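How to keep a series bible for your romance novels

When I wrote the second book of my Sendau series, I gave the heroine's brother blue eyes. In the first book they were brown, and a reader wrote to me on the same evening. Since then I keep a series bible. It is a file with all the facts of your story world, and it is not difficult to make if you start early.

What you need

A finished draft of your first book, a text program with a search function, and two free evenings. I use Drikton, but any program with headings will do. Do not buy a special one before you know that you will use it.

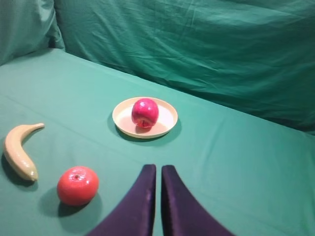
Please do not try to fill in the file from memory. We remember the book we wanted to write, and the printed one is a little different.

Step 1. Read the book only for facts

Read quickly and do not correct the style. Each time you meet a fact (age, job, eye color, name of a street, an allergy), copy the whole sentence into the file together with the chapter number. My first book gave me 84 pages of such sentences. It was too much, so now I copy only what could return in a later book.
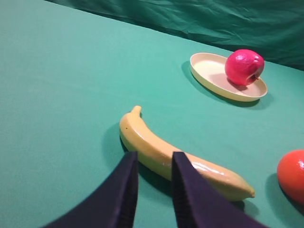 Step 2. Make one page for each couple

In a romance series the couple changes in every book, but the old couples come back as guests. Write down how they met, what they call each other, who said "I love you" first and in which place. Readers remember this very well. For my couple at the Căpraru guesthouse I also keep the words of the proposal, as the younger sister repeats them wrongly in book three.

Step 3. Draw the timeline

Begin with one fixed point. Mine is the January wedding at the end of the first book. Count forward and backward from it, and put every pregnancy, move and birthday in its place. If a baby is born in one book, check how old it must be in the next. 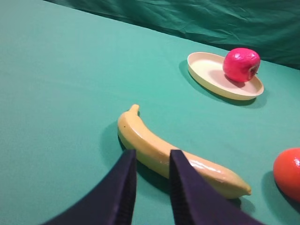

Smooth cloth on the table, wrinkled cloth behind it.

Step 4. Write down what the characters do not know

This is the step which people forget. Make a short list of secrets, and beside each secret write who knows it and from which chapter. I once had a best friend who was shocked by the same news two times, 879 words apart.

Step 5. Update before you publish

After the last corrections, search your manuscript for each main name and compare. I do it on the day before I upload the files to Cletance, when the text will not change anymore. Save the old version of the bible too, with the book number in its title. 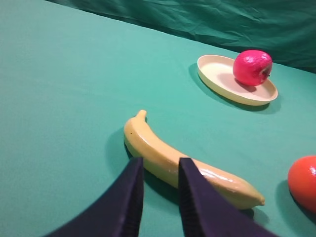
How long should a series bible be?

It should be short enough that you will really open it while you write. Mine has now nearly 4 pages for each book, plus the timeline.

Last updated October 4, 2020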